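Handheld grippers pulled at Munro workshop after jaws fail to release

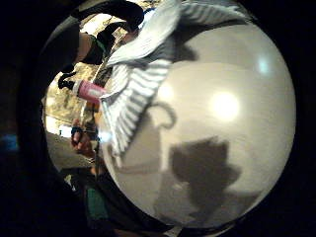 What went wrong with the grippers? A release spring inside the handle jammed, so the jaws stayed shut after the operator let go of the trigger.

Trakosel has taken its handheld gripper tools out of use at its Munro display workshop after the fault showed up in four of them in April. One worker had a bruised finger. There were no other injuries, and the workshop stayed open.

The tools are held and squeezed by hand, and each carries a camera that records what the jaws are doing. Trakosel uses the recordings to train robot arms for light assembly and finishing work, such as hanging bird ornaments and handling large display spheres. The company had collected 408 recordings at Munro before the work was stopped.

The first failure came shortly after 10 a.m., when an operator tried to put down a part and found that the jaws would not open. A coworker reached in to free it by hand. The jaws then opened and snapped shut again, catching her finger. She was treated on site and went back to work the same afternoon, on other duties.

Jaanus Paju, who runs the workshop, ordered a check of every gripper in the building. Three more had the same problem to some degree. In two of those the jaws were slow to open, and in the third they stuck completely after a few minutes of steady use.

"The grip is not very strong, and I think that made people relaxed about it," Paju said. "You can still get hurt when it closes and you don't expect it. We should have had a rule about keeping your free hand away from it, and we didn't."

The spring sits in a narrow channel behind the trigger. When the handles were taken apart, the channels were found packed with a paste of fine dust and lubricant. Trakosel's own maintenance sheet told staff to oil the trigger at the start of each shift but did not mention cleaning the channel. The oil held the dust in place, and over time the spring could no longer travel its full length.

The grippers were built for Trakosel by Grirklow, a small tool shop that also makes the replacement parts. Grirklow has supplied a new cover that closes off the channel, along with a stiffer spring. It has also told Trakosel to stop using oil and switch to a dry lubricant.

The repaired tools are being tested on a bench before anyone picks them up for real work. Each one has to open and close without sticking through a full shift's worth of cycles. The tool that caught the worker's finger will not be repaired. It has been kept in the condition it was found in – apart from the opened handle – so that it can be compared with the others.

There is also a question about the recordings. A robot trained on them would be copying the movements of people who were, in some cases, fighting with a sticking tool. Operators had started to shake their wrists or twist the gripper sideways to make it let go, and some had been doing this for weeks without reporting it. Paju said the staff would go through all 408 recordings and remove any that show a late release.

"A person shakes the tool and thinks nothing of it," he said. "Put that same shake into a robot arm holding something fragile and you have a broken part on the floor."

New rules are posted at the workshop. A gripper that sticks once is tagged and handed in. Operators may not help each other free a part by hand, and the tool must be laid flat on the bench before anyone touches the jaws. The maintenance sheet has been rewritten.

A second Trakosel site, at Pulorwood, uses the same model of gripper. The tools there were checked and none were found to stick, but they will get the new covers as well – Munro's come first. Recording at Munro will start again when the bench tests are finished.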